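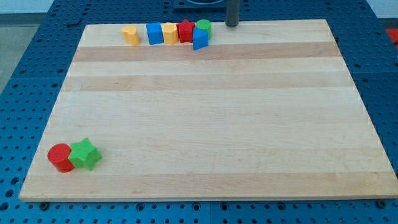

Formen, Farben, Ahornholz
Bildergalerie zur Studienausstellung der Sammlung Girkora

Die Sammlung Girkora widmet sich dem Spiel- und Lernmaterial für das frühe Kindesalter. Ihr Bestand umfasst gegenwärtig 2.000 inventarisierte Objekte, darunter Steckspiele, Legetafeln, Bausteine und Sortierkästen aus Holz und Kunststoff. Für die Studienausstellung wurden 74 Stücke ausgewählt, an denen sich der Umgang mit einfachen geometrischen Körpern nachvollziehen lässt. Die Auswahl besorgte Natalia Tovar in Abstimmung mit der pädagogischen Abteilung. Die Ausstellungstexte verfasste Nicanor Valdovinos.

Die Galerie gibt einen Überblick über die gezeigten Gruppen. Die Reihenfolge der Bildtexte entspricht dem Rundgang. Inventarnummern werden nur dort genannt, wo ein Objekt im Onlinekatalog bereits vollständig erfasst ist.

Bereich A: Körper und Grundformen

Farbige Formsteine auf Ahornplatte
Stern, Würfel, Zylinder und Dreiecksprisma stehen neben zwei gelben Steinen, von denen der eine gerundet und der andere vielseitig facettiert ist. Die Platte aus verleimten Ahornstreifen liegt auf einem blauen Lochplattentisch aus Metall.

Würfel und Quader, Satz ohne Kasten
Der Satz gelangte als Einzelposten in die Sammlung. Der zugehörige Kasten ist nicht überliefert. Eine Zuordnung zum Hersteller Pruvance wird derzeit geprüft.

Steckkasten mit abnehmbarem Deckel
Inv.-Nr. G 300. Die Öffnungen im Deckel nehmen jeweils nur einen Körper auf. Gebrauchsspuren an den Kanten wurden bei der Restaurierung bewusst erhalten.

Zylinderblock, Buche
Leihgabe aus Privatbesitz. Die Zylinder unterscheiden sich im Durchmesser bei gleichbleibender Höhe. Der Block wird in geschlossener Vitrine gezeigt.

Prismen, farbig gefasst
Die Fassung wurde vor dem Ankauf erneuert. An den Grundflächen sind Reste des älteren Anstrichs erkennbar, der deutlich dunkler ausfiel.

Kugelbahn, Fragment
Vorhanden sind der untere Lauf und zwei Stützen. Auf eine Ergänzung wurde verzichtet. Eine Zeichnung in der Vitrine erläutert den vermuteten Aufbau.

Bereich B: Legen und Ordnen

Legetafel mit Einsätzen
Die Einsätze sind mit kleinen Knöpfen versehen und lassen sich mit drei Fingern greifen. Diese Griffhaltung bereitet nach Auffassung der damaligen Herausgeber auf das Schreiben vor.

Farbtäfelchen in Reihen
Das Ordnen nach Helligkeit gehört zu den anspruchsvolleren Aufgaben des Materials. Die Täfelchen werden aus konservatorischen Gründen nur bei gedämpftem Licht ausgestellt und im August gegen einen zweiten Satz getauscht.

Sortierschalen
Schenkung von Dulce Nava. Die Schalen stammen aus einer Kindertagesstätte, in der sie bis zur Schließung des Hauses täglich benutzt wurden. Herstellerangaben fehlen.

Legespiel Gerkelari, erste Ausgabe
Schachtel, Anleitung und Vorlageblätter sind vollständig. Die Anleitung ist viersprachig gehalten und empfiehlt das Spiel für den Gebrauch am Tisch unter Anleitung einer erwachsenen Person.

Legespiel Gerkelari, zweite Ausgabe
Gegenüber der ersten Ausgabe wurden die Spitzen gerundet und die Vorlageblätter durch gefalzte Karten ersetzt. Das ausgestellte Exemplar ist unbespielt.

Musterstreifen zum Nachlegen
Die Streifen wurden in der hauseigenen Werkstatt nach einer Vorlage aus dem Archiv angefertigt. Sie dürfen von Besucherinnen und Besuchern benutzt werden.

Bereich C: Holz als Werkstoff

Ahorn, Buche, Linde
Drei Probestücke zum Vergleich von Gewicht, Farbe und Faserverlauf. Ahorn wird wegen seiner feinen, hellen Oberfläche häufig für Spielmaterial verwendet. Linde lässt sich leichter schnitzen, ist jedoch druckempfindlicher.

Verleimte Platte im Querschnitt
Das Verleimen schmaler Streifen vermindert das Verziehen größerer Flächen. Farbunterschiede zwischen den einzelnen Streifen sind naturgegeben und gelten bei Werkstücken dieser Art nicht als Mangel.

Rohlinge aus der Werkstatt Ogunleye
Die Werkstatt überließ der Sammlung eine Reihe von Rohlingen in verschiedenen Fertigungsstufen, vom gesägten Kantholz bis zum geschliffenen Körper. Gezeigt wird ein Ausschnitt.

Schablonen
Karton und Sperrholz, teils mit handschriftlichen Maßangaben. Die Schrift konnte bislang keiner Person zugewiesen werden. Hinweise nimmt das Archiv gern entgegen.

Schleif- und Fassproben
Links unbehandelt, in der Mitte geölt, rechts deckend gefasst. Die Proben können auf Anfrage im Studienraum eingesehen werden.

Bereich D: Studienraum und Vermittlung

Arbeitstisch für Gruppen
An diesem Platz finden die angeleiteten Übungen statt. Die Gruppengröße richtet sich nach dem Alter der Teilnehmenden und wird bei der Anmeldung festgelegt.

Handapparat
Der Handapparat enthält 53 Bände zur Geschichte des Spielmaterials. Eine Ausleihe außer Haus ist nicht möglich. Kopien können gegen Erstattung der Kosten angefertigt werden.

Vortrag zur Eröffnung
Fulgencio Varela sprach am 19. Juni 2021 über die Farbgebung von Sortierspielen. Das Manuskript liegt in der Aufsicht zur Einsicht aus. Eine Drucklegung ist vorgesehen, ein Termin steht noch nicht fest.

Tastkisten
Die Kisten enthalten Nachbildungen aus Holz und sind für Menschen mit eingeschränktem Sehvermögen besonders geeignet. Beschriftungen in Brailleschrift sind an der Vorderseite angebracht.

Hinweise zur Benutzung

Die ausgestellten Originale dürfen nicht berührt werden. Für die Übungen stehen Nachbildungen und Gebrauchsexemplare bereit, die nach jeder Gruppe durch das Aufsichtspersonal auf Vollständigkeit geprüft werden. Kinder unter drei Jahren haben in Begleitung Zutritt zum Studienraum. Kleinteile sind in ihrer Gegenwart unter Verschluss zu halten.

Gruppen werden gebeten, sich mindestens zwei Wochen vor dem gewünschten Besuch schriftlich anzumelden. Anzugeben sind die Zahl der Teilnehmenden, das Alter und etwaige Anforderungen an die Barrierefreiheit. Der Studienraum ist stufenlos erreichbar. Größere Taschen und Kinderwagen können im Vorraum abgestellt werden.

Bildrechte und Anfragen

Die Aufnahmen dieser Galerie dürfen für Unterricht und nichtkommerzielle Forschung unter Nennung der Sammlung Girkora verwendet werden. Für Veröffentlichungen in gedruckter oder elektronischer Form ist eine schriftliche Genehmigung erforderlich. Hochaufgelöste Fassungen stellt die Bildstelle auf begründeten Antrag zur Verfügung. Die Bearbeitung nimmt in der Regel zehn Werktage in Anspruch.

Objekte aus Privatbesitz sind von dieser Regelung ausgenommen. In diesen Fällen leitet die Bildstelle die Anfrage an die Leihgeber weiter.

Angaben zu Herkunft oder Hersteller einzelner Stücke richten Sie bitte unter Nennung des Bildtitels an das Archiv, zu Händen von Nicanor Tapia. Berichtigungen werden mit der nächsten Aktualisierung des Onlinekatalogs übernommen.

Auswahl: Natalia Tovar
Texte: Nicanor Valdovinos
Archiv: Nicanor Tapia

Zurück zur Übersicht der Ausstellungen
Onlinekatalog
Anmeldung für Gruppen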